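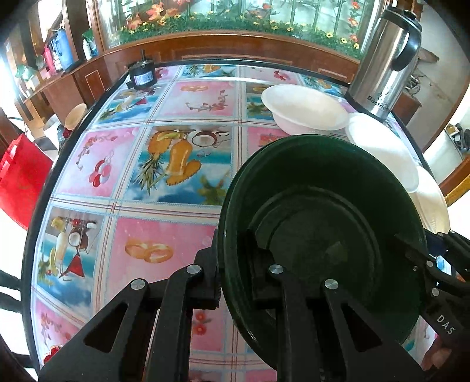
# The Table at Arnen

4 July 2021

This page is part of the household gallery for the Arnen house. Earlier pages cover the porch and the upstairs rooms. The table gets its own page because most of what we own for eating and drinking ends up on it at some point in the day.

The house sits at the end of Bugti Road and has been in the family since before the road was paved. The kitchen was redone in January. The old cabinets went out, and the dishes were stored in boxes for most of the month. When they came back we sorted them on the table, and anything chipped was given up. What was left went back on the shelves in more or less the old order.

**Green bowl.** Dark green and glossy, deep, with a wide rolled rim. It gets used for salad in summer and for bread dough when the big mixing bowl is in the dishwasher. It came from the Ustunetti market and cost 400, which seemed like a lot at the time.

**White plates.** Everyday plates. They go in the lower cabinet to the left of the sink, where the kids can reach them.

**White bowl.** Round, with a matte finish. Rice, mostly, or cut fruit. It shows tea stains if left overnight, and baking soda takes them off.

**Thermos jug.** Stainless steel with a black handle and lid, marked Bestrium on the side. We fill it with tea before guests come and leave it at the end of the table so people can help themselves. The lid should be taken off and left to dry after washing.

**Tablecloth.** Pink and sky-blue squares with plaid lines between them. One has a pineapple and a split coconut, another a pair of pastries that look like pretzels. It was bought off the roll at Baller, and the leftover piece is folded in the hall closet.

**Glass top.** Added to keep the cloth clean. It takes 2 people to lift, so the cloth only gets changed when there is help in the house. Wipe the glass with a damp cloth and then a dry one. Paper towels leave lint on it.

## Notes

The shelf list for the kitchen runs to 100 entries and is kept in the drawer with the appliance manuals. Please cross out anything that breaks and write in anything new. The listing number for this table is 1321, the same number used on the old insurance sheet.

The serving spoons and the tea glasses are still to be listed. They will go on the next page along with the pantry.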